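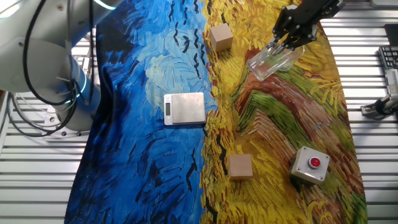
Ordering Branded Merchandise for Spring Events: Revised Procedures

The Office of Member Services has revised the procedures by which chapters and regional groups order branded merchandise for their events. The revised procedures take effect in March and apply to all items carrying the association's name or mark, including pens, key rings, tote bags, drinkware, lanyards and notepads. Orders already confirmed with a supplier before that time will be completed under the old procedures and need not be resubmitted.

Why the procedures have changed

Last year, chapters placed orders independently with 13 suppliers. Prices for comparable items varied a good deal, and several chapters paid separate setup charges for artwork that another chapter had already had prepared. In four cases, items were delivered with an outdated version of the mark and could not be handed out. Member Services reviewed these orders with the chapters concerned and has drawn on their comments in preparing the new arrangements. We thank the Fanton and Flerncombe chapters in particular for making their order records available.

Approved suppliers

Merchandise may now be ordered from either of two approved suppliers. Tilesik will supply writing instruments, key rings, badges and other small items. Hafstein will supply bags, apparel and drinkware. Both firms hold current artwork files for the association and for every chapter, and neither will charge a setup fee for a standard one-color imprint. Chapters that wish to use a local supplier for a particular item may still do so with written approval from Member Services. Requests should name the supplier, describe the item and include a price quotation.

Placing an order

Orders are to be submitted on the revised merchandise request form, available from the members' section of the website. The form asks for the event name, the item and color, the quantity, the imprint text and the delivery address. Please enter the imprint text exactly as it should appear, including capital letters and punctuation. Suppliers have been instructed to print what is on the form and will not correct spelling.

A completed form should reach Member Services at least 11 weeks before the event. This allows for review, proofing, production and ground shipping. Rush orders can be accepted for a limited range of pens and lanyards, but the added cost will be charged to the chapter.

Approval of proofs

The supplier will send an electronic proof to the person named on the form. No item will go into production until that person has approved the proof in writing. Chapters are asked to look closely at the following points before giving approval:

The version of the mark and its position on the item
The spelling of the chapter name and event title
Telephone numbers and web addresses
The imprint color against the color of the item

The last point has given rise to more complaints than any other. A dark blue imprint on a black barrel, for instance, may look clear on a screen and be almost impossible to read on the finished pen. Where there is doubt, a chapter may request a physical sample. Tilesik will supply one sample per order at no charge. Hafstein charges for printed samples of apparel and credits the amount against the final invoice.

Changes requested after a proof has been approved will be treated as a new order.

Receiving and checking deliveries

Deliveries should be opened and checked promptly, even when the event is some time away. Shortages, damage and printing faults must be reported to the supplier within four business days of delivery, with a copy of the message to Member Services. Please keep the outer carton and packing slip until the matter is settled. Where a fault is confirmed, the supplier will replace the items or issue a credit, at the chapter's choice.

Payment

Suppliers will invoice the chapter directly. Invoices should be paid within the term printed on them, and a copy sent to Member Services for the annual merchandise record. Chapters receiving event grants may charge merchandise to the grant up to the limit stated in their award letter. Gifts for speakers and sponsors are recorded separately and should be entered on their own line of the form, even when the item is the same as the one given to attendees.

Remaining stock

Chapters holding unused merchandise with the current mark are encouraged to offer it to neighboring chapters before placing a new order. A list of available stock will be kept in the members' section. Items with the former mark should not be distributed at public events, although they may be used within the chapter office.

Questions

Questions on the approved suppliers, artwork files and requests to use a local supplier should be addressed to Eleri Nicholas, Merchandise Coordinator. Questions on invoices and grant charges should be addressed to Kwan-ho Shih in Chapter Accounts. Both may be reached through the main office during business hours. An online briefing on the revised form will be offered to chapter officers, and registration details will be sent to each chapter's address of record.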